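Collecting demonstrations, week nine

18 October 2024

We passed 1474 usable episodes on the two-arm setup this week. The target for this task is 3000, so we are just short of halfway, and I thought I would write down how the work goes while I still remember the annoying parts.

The task is simple to say. There is a toy and a bin on the table, and the toy has to end up in the bin. One person drives both arms from the leader side, and a second person resets the table and keeps the log. We swap every 40 minutes or so. Driving is tiring in the shoulders, and resetting is just boring.

I started on this in August, on the old table at Natthorpe, with one arm and a lot of tape. Most of those episodes are gone now. We had been placing the toy by habit, nearly always in the same patch, and the first policy we trained would reach for that patch whether the toy was there or not. 283 episodes went in the trash over that. Since then we have used a placement sheet. Before each episode the script prints a spot and an angle for the toy and a spot for the bin, and the resetter puts them there, even when it looks like a dull arrangement or the same thing as last time.

The sheet also says which arm should do the pick. Left to ourselves, we all favored the right one. If the toy is in the middle, the two arms should get it equally often, and the log now warns us when they drift apart.

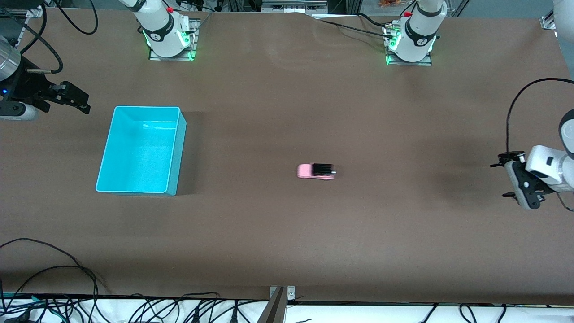
The pink car has been harder than I expected. It is small, and coming in at a bad angle tends to push it along the table before the fingers close. We keep the episodes where the driver misses once and recovers. We drop the ones where the car goes off the table or somebody's hand comes in before the arms are home. That rule took two meetings to settle, and I still think we throw out a few good ones.

Storage is the other thing. Everything goes through Grirkell, our upload script, at the end of each session, and it used to fail without saying so if an episode was cut short. I lost an afternoon to that. Now it checks the length of the joint log against the video and refuses to go on if they don't match — slower, but I trust it.

On a good day we get 220 episodes. On a day with a loose cable or a calibration that won't hold, much less. Next up is a second bin color, and then Medve, the sorting task, which needs both arms working at once. I want the sheet for that one written before we record anything.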